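Evidum Bench Sim
Data card and README for release 2

Maintainer: Pundanik Robotics Services
Technical contact: Liên Trịnh
Licensing contact: Fotini Koutsoukos
Review status: approved for external evaluation, August

Summary

Evidum Bench Sim is a licensed collection of simulated manipulation episodes, supplied with the playback software needed to inspect them. It is offered to organisations that are assessing two-armed tabletop robots and wish to compare control policies before committing laboratory time to physical trials. The product comprises 700 episodes across 55 task definitions. Every episode was produced by computer rendering. The collection contains no recordings of physical premises or of people.

This document describes the contents of the release, the manner in which it was prepared, and the limits on its use. It should be read together with the licence agreement, which prevails where the two differ.

Contents of the package

episodes/ – one directory per episode, holding rendered colour images, joint states and gripper commands
tasks/ – task definitions in plain text, with the starting conditions permitted for each
splits/ – lists of episodes assigned to training, validation and held-out evaluation
viewer/ – the Panby playback application
docs/ – the licence, the change log and this file

The held-out list is distributed in full. Licensees who intend to publish comparative results are asked to leave those episodes out of training and to state in writing that they have done so.

Installation

The package is delivered as a single archive. Extract it to a local disk with the directory structure unchanged; Panby resolves all paths relative to the top-level folder and will not follow symbolic links. Run the integrity check supplied in viewer/ before opening any episode. A failed check should be reported with the complete log attached, as partial logs cannot be matched to a delivery.

Panby may be operated without a network connection. On first launch it requests the licence file issued to the organisation. Licence files issued for release 1 are not recognised and must be exchanged through the licensing contact.

Task coverage

Tasks are grouped as pick and place, sorting, handover between arms, and insertion. Each definition states a goal in one or two sentences of ordinary English, followed by the conditions under which an episode is labelled complete. Handover tasks require both grippers to participate. In the other groups one arm may remain idle for the whole episode, and evaluators should not treat an idle arm as an error.

Object sets include small blocks, flat plates and cards, and mixed groups of these. Surface colours and textures are varied between episodes, including floor textures with strong patterning. This variation is intentional and is recorded in the episode metadata under the key scene_surface.

Preparation and labelling

Episodes were generated under the direction of Kwame Tetteh from operator demonstrations in simulation. Each was replayed and labelled independently by two reviewers. Where the labels differed, Cecilia Darko made the final determination, and the original labels were retained in the metadata so that licensees may apply a different rule if they prefer.

Episodes in which the operator abandoned the task have been kept and are labelled incomplete. They are excluded from the default training list but may be restored by editing the relevant file in splits/.

Changes from release 1

The handover group has been extended. The colour order of the rendered images, which was inconsistent in part of release 1, has been standardised. Joint states are now expressed in radians throughout. Afonso Pinheiro has revised the task wording to remove several ambiguous uses of "beside" and "behind"; the earlier wording is preserved in docs/ for purposes of comparison.

Known limitations

Lighting in the rendered environments is generally even, and shadows are weaker than those found in most workshops. Contact between rigid objects is approximated. Small items held near the fingertips may appear to overlap the gripper by a narrow margin, particularly during handover.

Camera placement is fixed within an episode but differs between task groups. In some views the body of the robot conceals part of the work surface. Licensees training on image input alone should examine a sample of each group before selecting a resolution.

The release has not been validated as evidence of safety for any physical installation and must not be cited as such.

Support

Support is provided by Bùi, our service partner, for the term of the licence. Requests should quote case prefix 1996 and the licence number. Enquiries about derivative datasets should go to the licensing contact, whose written consent is required before any redistribution.

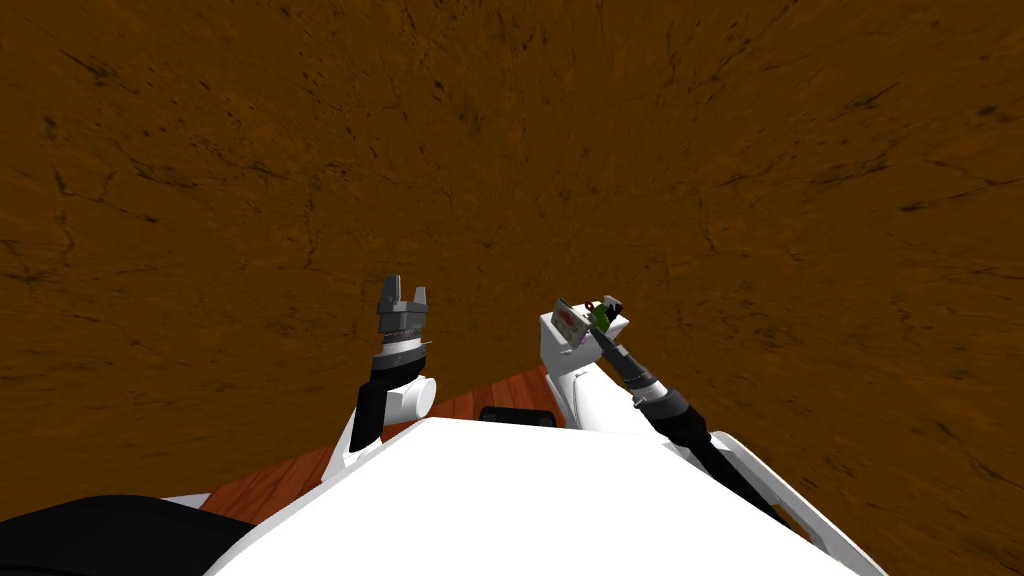 May a licensee share trained model weights with an outside contractor?

Weights may be shared where the contractor is named in the licence schedule. The episodes themselves remain with the licensee, and any transfer of them requires separate written consent.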